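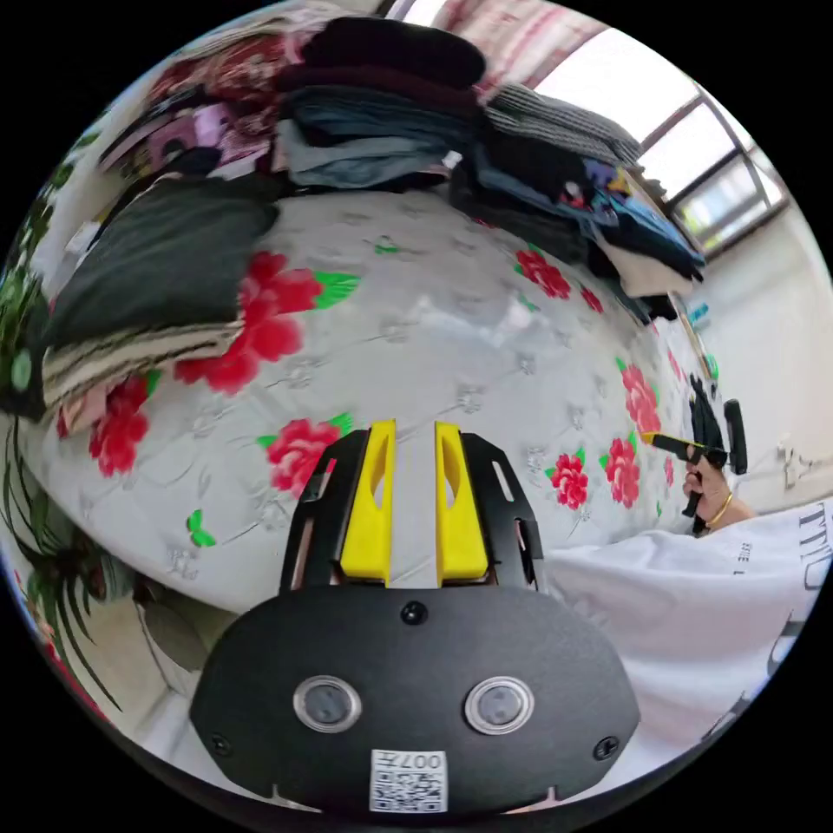 Does this position require a PhD? A master's degree or equivalent working experience is enough – we look mainly at code you have written and can explain.

Print this page | E-mail this job

Posted in: Engineering Jobs > Robotics Software

Software Engineer, Manipulation Planning and Data Tooling
Dirnlow, Metlow office

Dirnlow develops control software for two-arm manipulation of clothing and bedding. The planner, Fineo, takes wrist camera input and outputs coordinated trajectories for both arms. Its training set holds 1,366 demonstrations of garment handling recorded in homes with hand-held grippers, of which 1,064 have passed review. The engineer hired will own the path from raw recording to trained policy.

Duties

- Maintain the time alignment of left and right gripper streams
- Improve pose tracking where fabric fills most of the view
- Write and maintain the replay tool used to check demonstrations against arm joint limits
- Extend the regression suite, currently 249 test cases, to long-sleeved garments
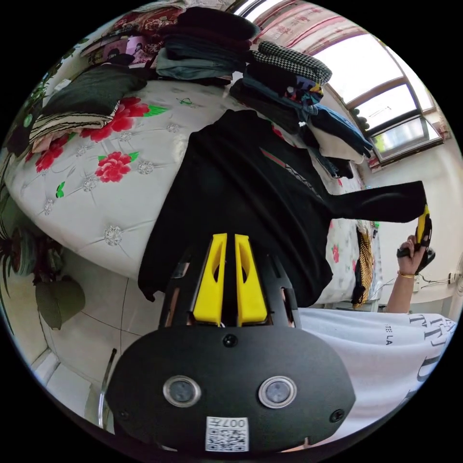
Sleeves are the hardest part of the current work. The planner must decide when one gripper holds and the other pulls, and small errors in relative pose between the two are enough to lose the cuff. Experience with contact-rich tasks or deformable objects is useful but can be gained on the job.

Requirements

- Strong C++ and Python
- Working knowledge of camera calibration, fisheye models in particular
- Experience with visual-inertial tracking or trajectory optimization
- Comfort with reading other people's logs

The position is full time and reports to Agathe Besnard, who leads the planning group. The start date is in April. Occasional travel to our test site in Yao is expected.

Send a resume and a link to one code sample through the form on this site. The interview has 2 stages – a technical call and a paired debugging session on a recorded data set.

Print this page | E-mail this job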